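Evport — The former Mirkgate storage building has reopened as an equipment and practice room after a refit that kept most of the original interior. The operator, Son, took over the lease in March and moved its stock from two smaller units in Rarkoneck.

The brick wall was retained without plaster or paint. Work on it was limited to brushing and spot repairs to the mortar, and the older staining was left in place. The back wall is white, as is the ribbed ceiling, which carries new light fixtures.
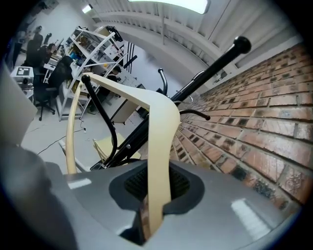
Hardware with long rods, ball knobs and curved handles is kept on the brick side of the room. Son said these pieces take up more width than their listed dimensions suggest, and clearances were set with the handles fully extended. Access to that side is limited to 13 people at a time.

The building's stock list runs to 200 entries. Items can be reserved for periods of up to 24 hours, with collection from the Mirkgate entrance. Returns are checked for loose clamps and brackets before they go back on the list.

The room opens to account holders on Wednesday at 8 a.m. The Rarkoneck units will close once the remaining spare parts have been transferred.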